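Minutes of the Storkolley Shared Kitchen and Garden Association
March meeting, started at 7:10 p.m. against an advertised 7:00
Present: 16 members, which is a quorum and also all the chairs.

1. Minutes of the last meeting
Approved with one correction. The phrase "a lively exchange" under item 4 was changed to "an exchange." The member who had been lively abstained.

2. Money
The account stands at $3000 exactly, which several people found suspicious. The books were passed around and the number stayed where it was. Dues are still owed on 29 plots. Reminders will go out again, this time without the smiley face.

3. The Dokuveck Lane gate
Still sticks. A motion to plane the bottom edge passed. A second motion, to decide who owns a plane, was held over to next month. Until then members are asked to lift and push, and to stop writing advice on the gate in marker.

4. Crockery and cutlery
This took most of the evening. The association bought 182 pieces of tableware when the kitchen opened, and the cupboard no longer holds anything like that many. Forks are the worst affected. Teaspoons were expected to vanish and have done so on schedule, but the disappearance of forks has caught the meeting off guard. Proposals heard:
Engraving. Thought expensive.
A sign-out sheet. Thought insulting.
Everybody brings their own cup and fork and takes them home again. Thought sensible, and therefore argued over until 8:20.
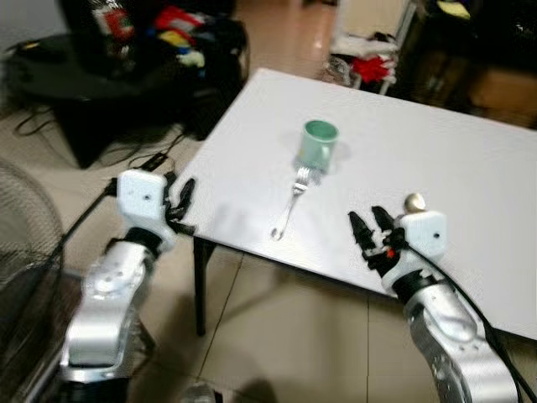 A voice from the back asked whether bringing your own would also apply at the harvest supper, when guests come over from Nseir and can hardly be told to eat soup out of their hats. The chair said the supper would be an exception. The same voice asked whether the exception would be written down this time. It is now written down.

The motion carried, nine to five, with two members out looking at the gate. It takes effect next month. Anyone who finds association forks at home may return them to the box inside the kitchen door, where no questions will be asked, though some may be thought.

5. Compost
The left bin is for new material and the right bin is for finished compost. This has been the case for as long as there have been bins. The meeting heard that the right bin contains a whole pumpkin. New labels will be made in larger letters.

6. Harvest supper
The date was not settled. Soup was. There will be two kinds, one of them with no celery, following representations made last year and the year before. Bread will be ordered from Cumometti if they agree to slice it, and if they don't, the bread knife must be found (see item 4).

On serving, it was agreed that bowls will be filled at the counter and carried to the seats by the person who intends to eat from them. The relay system tried last fall was described as "brave."
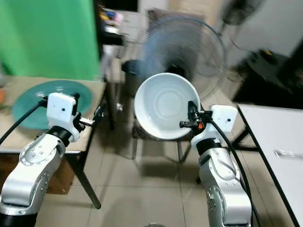 Second helpings will open once everybody has had a first. The meeting declined to define "everybody" and trusts members to look around the room. Washing up will be done in pairs from a list pinned up a week ahead, and swapping is allowed provided both people know about it.

7. Other business
The slug talk has been postponed. The hose has a leak near the tap end and another near the other end, and is being used as a shorter hose.
A request to move the start of meetings to 7:15, to match what happens, was refused on the grounds that they would then start at 7:25.

8. Next meeting
April, same room, 7:00 p.m. Bring a cup.

Closed at 9:05 p.m. The gate was lifted and pushed.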